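卧室里的手持夹爪：在家搭一套叠衣服数据采集工具
课程项目报告

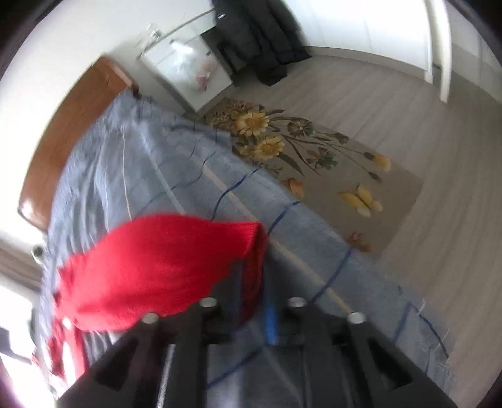 图1 手持夹爪视角，床上为待整理的红色针织物

一、为什么做这个

选题的时候，我们组在“小车循线”和“机械臂下棋”之间来回犹豫了好久，最后是指导老师 Achilleas Karras 一句话把我们拐到了现在这条路上。他问：你们家里每天最烦的事情是什么？大家几乎同时说，叠衣服。于是就有了这个项目，我们给它起名叫 Sorarden（名字是吃夜宵的时候拼出来的，没有什么含义，老师问过两次，我们也只好笑笑）。

目标说起来很朴素：做一只人可以拿在手里的双指夹爪，上面带相机，用它在自己家的床上整理衣物，把过程录下来，再拿这些录像去训练一个小模型，让它判断“下一步该夹哪里”。真正的机械臂我们买不起，也没有地方放，所以这个学期先把手持的部分做扎实，能做到这一步我们已经很满足了！

二、结构与制作

夹爪是黑色的，两侧对称，零件在家里用打印机打出来。第一版的手指太短，一夹厚一点的毛衣就往外滑，第二版加长，又在内侧贴了防滑垫，手感马上不一样了。固定用的圆头螺丝全部从正面拧，这样拆装的时候不用把相机卸下来，后来调试的那几个星期，这个小决定替我们省了不知道多少工夫。

材料加上相机模块一共花了800元，比预算多出来的部分主要是返工的打印耗材。扳机的弹簧换过好几种，太硬的夹十分钟手就酸，太软的又回不到位，最后用的是从一只旧晾衣夹上拆下来的（组里妈妈贡献，在此郑重感谢）。

相机的位置也折腾了很久。装得太低，手指会把衣物挡得严严实实；装得太高，又看不清夹口附近的褶皱。我们现在的做法是让夹爪留在画面下部，前面的衣物和床面都能看到。广角镜头会把边缘拉弯，地板和门框看着都有点变形，训练前要不要做矫正，组里争论过一阵，最后决定先保留原样。

三、采集过程

采集都在卧室里做。本来想借学校的工作台，铺一块纯色布，光线也好控制，可是 Karras 老师说，家里的床才是衣服真正会待的地方，床单有花纹、窗户会反光，这些麻烦迟早要碰到，不如早点碰。我们听了，然后就老老实实地碰到了全部麻烦。

第一件是光。靠窗的位置很容易过曝，图1左下角就白成了一片，而床中间的红色织物又特别浓，左边亮、右边暗，模型早期总把明暗交界当成衣服的边。我们后来锁定了曝光，情况好了一些，但没有彻底解决。

第二件是花纹。浅灰蓝的床罩上有深蓝色的细线，弯弯曲曲的，在模型眼里跟一根垂下来的带子差不多。地毯上还印着大朵的黄花和蝴蝶，我们本来以为离得远没关系，结果有一版模型非常执着地想去夹蝴蝶，大家笑了半天，笑完还是得回去改标注。

第三件是人。手持采集时，每个人的习惯差得很远，有人喜欢从领口下手，有人习惯先抓袖子，还有人动作快得连自己回放都看不清。为此我们写了一页操作约定，规定每段开始前先停一下，夹口张到最大，再去接近衣物。

到10月为止，我们录了126段，从中挑出1347张关键画面，手工标出夹取点。标注是最磨人的环节，几个人轮流坐在床边对着电脑点，点到后来看见针织物就想闭眼。

四、结果与不足

训练用的是一个很小的网络，家里的旧笔记本要跑6个小时。对单件、颜色鲜明、和床面反差大的衣物，它给出的夹取点多半是合理的，看到它第一次准确地点在折边上，我们在房间里叫得邻居都来敲门。换成颜色接近床罩的衣服就差多了，叠在一起的两件更是基本分不开。

不足的地方要老实写下来。数据都来自同一间卧室，换一张床能不能用，我们还没有试。夹爪上没有力的传感器，夹紧没夹紧全凭手感，录像里也读不出来。另外，螺丝孔用久了会松，每次采集前都要重新拧一遍，下一版准备换成嵌入式的铜螺母。

五、接下来

下学期想先到别的同学家里去录，至少换掉床罩和地毯，再加几件深色厚外套，那种蓬松的面料我们一直没敢碰。如果能借到一台小型机械臂，就把这只夹爪的手指直接移过去装上，接口尺寸在设计时已经预留好了。图纸和操作约定都放在组里的共享文件夹，有同学想接着做，跟我们说一声就行，弹簧还剩一只备用的，可以一起拿走。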